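5/1/25 — bench notes, mat table

Started late. Re-laid the green cutting mat, grid side up, long edge square to the bench. Old tape residue at one corner still sticky, needs alcohol wipe. Areeba Kazmi wants the Pleltdale layout kept for the rest of the week so dont shift anything without telling her.

Film wrap: Abbasi roll is too stretchy, bunches along the bottom edge of the parcel. Cut lengths at 43 cm, still too much slack. Try 3 turns instead of 6? Plerkora film is stiffer but we're nearly out — last ordered in December.
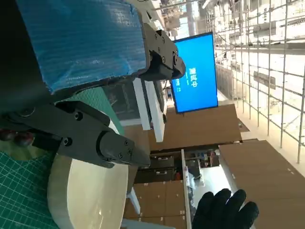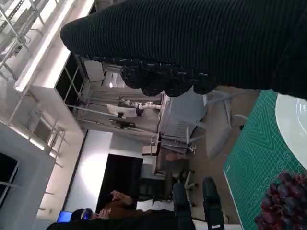 Green mat with the white grid, both shots. Blue wrapped item in the first, grapes by the plate in the second.

Grapes go back in the fridge at break, they get soft after about 8 hours out. Replace the bunch tomorow. Wipe plate, juice marks the mat.

Glare off the white stuff is bad this side of the bench. Ask Flekevham re matte ones.

To do — wipes, film, spare blade for the cutter. Label the tape drawer agian.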